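My cousin Yanti Rahman sent me another one last night. A startup called Gaete says its arm will put away the groceries by January, for $1565 plus 8 dollars a month. I have read this press release before. It was called Plomel then, and before that Veltness.

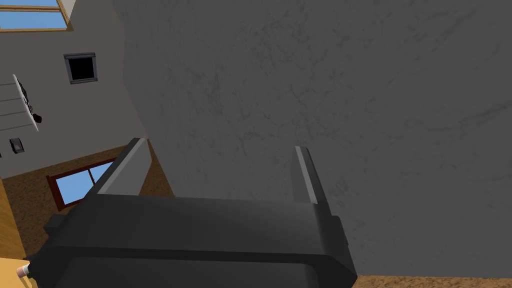 Groceries are the chore I'd pay for, and I keep checking whether anyone is close. Most of what I find is practice in simulation, in rooms somebody made on a computer. Fine, you have to start somewhere. But two gray fingers with nothing between them, facing a huge blank gray surface, is a long way from a wet bag of spinach. My kitchen has a drawer that sticks and a dog. I'd like to see the drawer first.

Yanti says I said the same about dishwashers - I was six. Anyway, I've kept my money and the groceries are still on the counter.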